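Grirkico Soy Wax Melts - Green Fig Refill Bag

3 min read
14 comments | 108 shares

Oct 12, 2019

I've been pouring melts in my back kitchen since I moved to Kokura Street, and this is the one people keep writing to me about. Green fig, a bit of cedar, a tiny bit of black pepper at the end. It's my fall scent, but I burn it in July too and I'm not sorry!

Each refill bag holds 11 melts and they fit any regular warmer. I use an old Sobczak electric one with a chipped dish and it does a great job. One melt will fill my living room for a whole evening - two if you have high ceilings or a dog like mine. 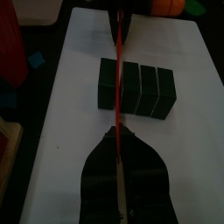

Dark green cubes, four in a row.

A few things I get asked a lot. The wax is soy with a little coconut in it, so it's soft, and if your mail sits in a hot box for the day the melts may stick to each other. Pop the bag in the fridge for a bit and they snap apart. To change scents, turn the warmer off, let the wax go hard and push it out with your thumb. Please don't pour it down the sink (I did that once, and the plumber was not cheap).

I switched to the Vadance fragrance oil in September. It's a little less sweet than the old one and I like it way better, but if you loved the old version, write me and I'll check the shelf. Bags are $14 and shipping is extra. Gift wrap is free, just leave me a note at checkout.

Contact | Shipping | © 2019 Grirkico | Back to top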